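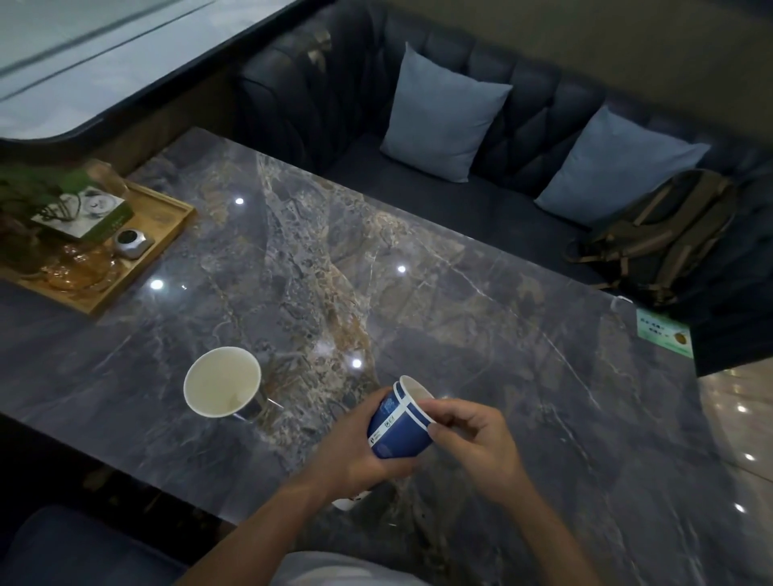 Handling two nested paper cups, the chore in question

We use cookies to keep you logged in and to remember your settings. By continuing to browse you accept our use of cookies. Accept / Manage preferences

Thread: Can any machine do the dumb little chores yet?

tablescraps
OK so I help run a small tea lounge (marble table, big tufted sofa, people spill things on both) and I've been reading a lot about robots that are supposedly ready to clear and reset a room. Every demo I've watched has a machine picking up one cup and putting it down somewhere else. Great! Now give it what's up top. Two blue paper cups, one jammed inside the other, plus white ones on the same table, and a tray with a plant and glass things on it that I really don't want knocked over.

I pinch the rim with one hand, hold the body with the other, give it a little twist. Takes me no thought at all. Is there anything you can buy right now that does that part? I don't mean in a lab.

Prinby_Pete
Short answer, no. Longer answer, it depends what you call "does." I work on a packing line and we've had cup denesters for years, the kind with the little screws that drop one cup at a time. Fast, never gets bored. But the cups arrive in a clean sleeve, all the same size, all facing the same way. Hand that machine two cups somebody squashed together and it'll just sit there with a fault light on.

gluegun_gary
Going to disagree with the gloom here. I saw a two-arm setup in November at an open day at Jurnine, and it separated nested cups fine. Slow, sure. I stood there for 40 tries and it dropped 6. My teenager has a worse record than that.

Prinby_Pete
@gluegun_gary were the cups new? Paper or plastic?

gluegun_gary
Plastic, and yeah, new. I get where you're going with this.

Prinby_Pete
Then that's my whole point! Hard plastic doesn't fold up when you squeeze it. Paper goes soft at the rim after an hour with tea in it. Squeeze too little and the inside cup stays put, squeeze too much and you've got an oval.

Róisín Mulcahy
I clean offices, 56 desks on my main floor, and I'd like to add that the cups are the easy bit. The table is what would get me worried. That dark stone with the veins all through it, with ceiling lights bouncing off the top, I can't always tell a mark from the pattern myself and I've been at this a long time. I end up bending down and looking sideways across it, or just running my palm over. What does a camera make of four bright circles shining back at it?

tablescraps
Ha, yes, I've wiped at those reflections more than once. And the brown swirl hides coffee like you wouldn't believe.

dvo_fan
We trialed a Dvořáček arm in the shop for sorting empties and shiny stuff was the big headache. It would go for the small metal cups and close its fingers next to them. White paper was no trouble. We ended up putting a matte mat under everything, and after that it was pretty decent, I'd call it useful. So my advice is change the room before you spend money on the machine.

Róisín Mulcahy
But then somebody has to wash the mat.

dvo_fan
True. Me, mostly.

gluegun_gary
I still think people are grading these things too hard. Nobody expected a dishwasher to clear the table either, you load it and it does its bit. If a machine handled the stacking and the trash, and a person did the tray with the glass on it, I'd take that deal today.

Prinby_Pete
A dishwasher costs less than a month's rent and lives under the counter, Gary.

old_bellus_owner
I had a Bellus floor unit for two years. Loved it for the first one. It did open tile really well, and I mean really well, corners included. Then a customer would set a backpack down with the straps hanging and I'd find the thing tangled up and beeping. So now I pick up everything before I run it, and by then I've done half the job. Not saying don't buy one! Just look at what's lying around at closing time and go by that.

tablescraps
That's a fair test. There's an olive backpack on the end of my sofa in that picture, so I suppose I know how it would go.

Sounds like: denester if I had clean stacks (I don't), floor unit if I tidy first, arm if I give up the marble. I might go look at the floor one anyway, we've got a good stretch of tile past the sofa. Does the Bellus leave streaks on polished tile? Mine's beige and shows everything.

old_bellus_owner
Only with the cheap pads. Change them more often than the manual says and use plain water. I've still got an unopened pack somewhere, message me and I'll check whether they fit the newer model.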